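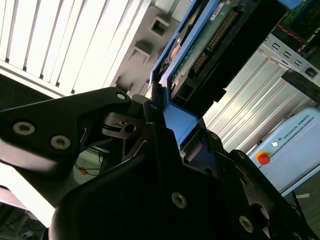
Figure 3.1 A two-finger gripper holding a computer hard drive in its blue carrier frame.

Chapter 3
Can the machine do the small jobs?

In the previous chapter we looked at machines that repeat one movement all day. They weld, they stack, they paint, and they do it well when every part arrives in the same place. In this chapter we turn to work of another kind. It is the work that a person does between other tasks, almost without thinking: taking a drive out of a computer, putting plates in a cupboard, folding a shirt, finding the right screw in a box.

Such jobs are called chores, at home and also on the shop floor. They are short, and no two are fully the same. For a long time engineers believed that they would be solved soon after welding. This did not happen, and the student should understand why.

Consider the hard drive in Figure 3.1. The carrier has a flat tab which sits just above the jaws, and beside it there are a circuit board and a row of gold connector pins. A person who holds such a part knows at once where it is safe to press. The machine must be given this knowledge, or must learn it. It must also know how strongly to close the fingers. If the grip is too weak, the drive may turn in the jaws. If it is too strong, the plastic may crack.

Holding the part is only one step. To place it in a slot, the machine must bring two edges into line and push in one direction while it feels the resistance. Many failures in practice belong to this last step. At the Wuyts repair works in Ustard, a trial cell was given 40 carriers to insert in one shift. It finished most of them, but a worker had to help whenever a carrier entered at a small angle. The works kept the cell for sorting and gave the inserting back to people.

The household is harder still. The Flirnetine kitchen trial in Roltthorpe, which we study in section 3.2, used a machine that could clear a table when the cups were dry and stood apart. With stacked cups it was slow, and with wet ones it often stopped.

So the answer to the question in our title is "some of them, under good conditions". The following sections explain what these conditions are. We begin with the fingers, then we treat touch and sight, and after this we return to the complete task.

Before you read further, write down three chores you did this morning. For each one, note which part of it you did by touch alone. You will need the list in section 3.1.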